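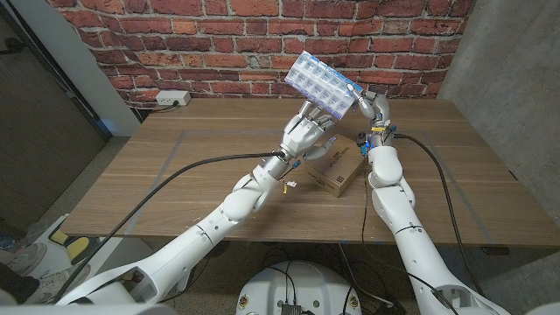

The weekly pill organizer, with white lids and small blue markings.

Filling the week box: some advice from our readers

In the January issue we asked how you keep order with your tablets at home, and many of you wrote back. Thank you for these letters. I have collected the most useful points below.

The first question was which box to buy. A weekly organizer with a grid of compartments is enough for most people. Translucent ones are practical, as you can check a day without opening it. Please try the lids in the shop before you pay. Some are very stiff, and for a reader with arthritis this is a daily trouble.

Choose one fixed time for filling. Francine Campbell from Stoner Street fills hers on Sunday after lunch, at a cleared table, with the prescription list next to her. She finishes one medicine for the whole week, closes the bottle, and only then opens the next. I tried her method for 3 weeks and I made fewer mistakes than before.

Not every tablet may leave its original package. Some must stay protected from air or moisture until you take them. Ask your pharmacist about each one, also about vitamins. The Wisevell pharmacy will look through your list with you at the counter, and you do not need an appointment.

Wash the empty box with warm water and mild soap, and let it dry completely with all lids open. Overnight is best. If grandchildren visit, keep it in a high cupboard, as most of these boxes are not made to resist children.

Two readers asked about boxes with an alarm. We have no experience with them yet. If you use one, please write to the Pereyra Center office, room 9, or leave a note at the front desk.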